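Snack table prices for the fall season
Forum > Members > General > Snack table prices

kirsty_l
Joined September, 272 posts

The club snack table lost money again at the last home meet. I went through the cash box and the receipts twice. We took in less than we spent on stock, and that is before the ice. I think candy bars need to go up to $2 and we need to stop selling the homemade stuff for whatever people feel like dropping in the jar. Looking for opinions before I print a new price sheet.

b_pai

$2 for a candy bar is fine with me. The gas station on Jadcombe Road charges more than that. I would leave the homemade baking on donations though. Parents bring it in for free and some of them would be annoyed to see a price tag on it.

nivaldo_f

Disagree on the candy. Most of the people who buy it are the younger swimmers, and they come with a dollar or a handful of quarters. If you go to $2 you will sell half as many and be left with boxes of it in the storage closet. We did this with sports drinks last year and I was still handing them out at practice months later.

Where the money really goes is hot food. We bought 18 packs of hot dog buns for the Skiltthorpe meet and threw out a lot of them.

kirsty_l

The buns were my fault. I ordered from the sign-up sheet and a lot of families left after the morning heats. But hot dogs still bring in more than anything else on the table, so I don't want to drop them.

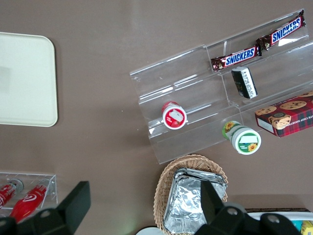

Skiltthorpe Swim Club, Concessions and Fundraising

nivaldo_f

Then order less and sell out. Selling out by early afternoon is not a problem. People can eat a granola bar.

zielinska_s

I ran concessions for my older son's team before we moved here. Some things that worked:

Buy candy at the warehouse store and not the supermarket. The difference per bar is bigger than you think.
Keep every price to a whole dollar. Making change slows the line down more than anything.
Put the candy where people pay. A small stepped stand by the cash box sold more Snickers for us than a full box at the far end.
Have one person do money only.

On the price I am with Nivaldo. I would stay at $1 if the warehouse price allows it.

b_pai

I have a warehouse card and can do the run before the next meet if somebody gives me a list. I can't carry drinks though, my trunk is too small.

junpei_k

I can get the drinks. Araújo on the south side will take back unopened cases if you keep the receipt. I asked them.

Has anyone looked at taking cards? Every meet I see people walk up, find out it is cash only and walk off. My daughter's dance school uses Rokik and it seems simple enough.

kirsty_l

I looked at it in the spring. There is a fee on each sale, and on a $1 item it eats most of what we make. That was part of why I wanted to go to $2.

junpei_k

Could you set a minimum? $5 and up for cards, cash for anything under.

zielinska_s

A minimum is more trouble than it's worth. You end up arguing with a hungry dad over a coffee. Either take cards for everything or don't.

nivaldo_f

Agree with that.

b_pai

I don't. My dentist has a minimum, the bakery has a minimum, people are used to it.

kirsty_l

OK. For the next meet: candy stays at $1 if Bhavana gets it at the warehouse price, hot dogs go up by a dollar, fewer buns, baking stays on donations. Cash only for now. Junpei, please send me what the card fees would come to and I will look again.

I still think we will be at $2 for candy by spring.

junpei_k

Will send it tonight. Do you want diet soda as well or just regular?

kirsty_l

Some diet. Mostly water.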